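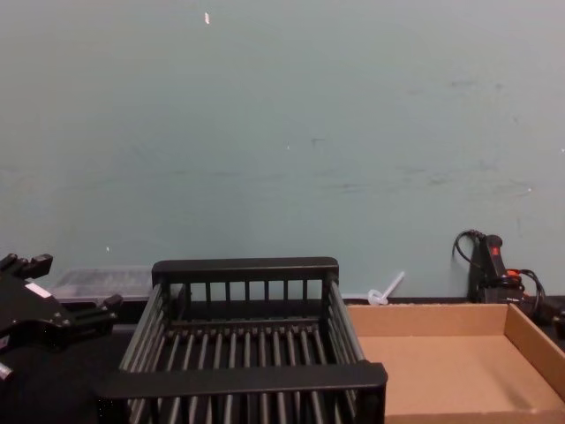
How long should one demo run last if people are standing and watching? Three minutes at the most, and you want the arms moving within the first 20 seconds or they drift over to the coffee.

May 31, 2023
Notebook – Yatziri Aguirre

Open day notes, writing these while I still remember who asked what. The Wirnico people came in the morning, then a mixed group from the Chávez school, and then a second round of walk-ins that we hadn't planned for at all. The front desk tells me 422 people signed in for the whole building. No idea how many of them got as far as our bench but it felt like all of them!

We stuck with the rack-and-tray task. Aurelio wanted to show the cable routing one (it's prettier, I'll give him that) but it needs a reset of several minutes and I didn't want to be crouched under the table talking to a crowd over my shoulder. The rack task resets in seconds. Pick a roll of tape, carry it across, put it down in the tray, go again.

Things people asked, more or less in order:
– Does it know what tape is? (I said it knows where to put its fingers. Got a laugh, might keep it.)
– Why two arms if only one is moving? Fair. We should script at least one handoff for July.
– How much training data? I said 3,502 episodes, which is the figure from the Palto sheet, but Aurelio says only 1,071 of those are on this task. Need to agree on one number before the next visit.
– Could it do dishes? Asked by every single parent.
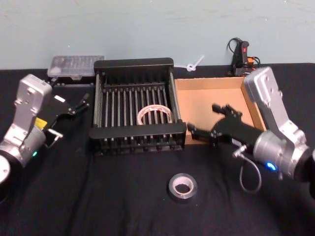 Rack task, both arms in. Clear packing tape in the rack, duct tape on the cloth in front, tray on the right.

The duct tape is the harder of the two for us. When it's lying flat there isn't much to get hold of, and the jaws want to come down on the core edge instead of around the roll. Standing up between the rods is much kinder. Aurelio thinks we should start every run with the packing tape so the visitors see a good one first – agreed, writing it on the checklist.

I also talked too much about the Nidis controller. One man from Wirnico was really into it and asked about the loop rate (told him 400 Hz, he nodded a lot), and meanwhile the kids at the front had completely checked out. Next time one of us talks and the other takes the technical people off to the side afterward.

The best moment of the day was a girl from the Chávez group who wanted to know if the arms get bored. I had nothing. Aurelio told her they get a different starting position every time so they stay interested, and she seemed satisfied with that, and it's a pretty decent explanation of randomization too.

To do before July:
– one number for the data question, printed and taped to the bench
– script a handoff, left to right
– ask Palto if we can borrow their floor markers, people kept creeping forward
– shorter intro (me)
– try the duct tape with the wider approach angle, Aurelio has a config for it
– more water for whoever is talking, my voice was gone by two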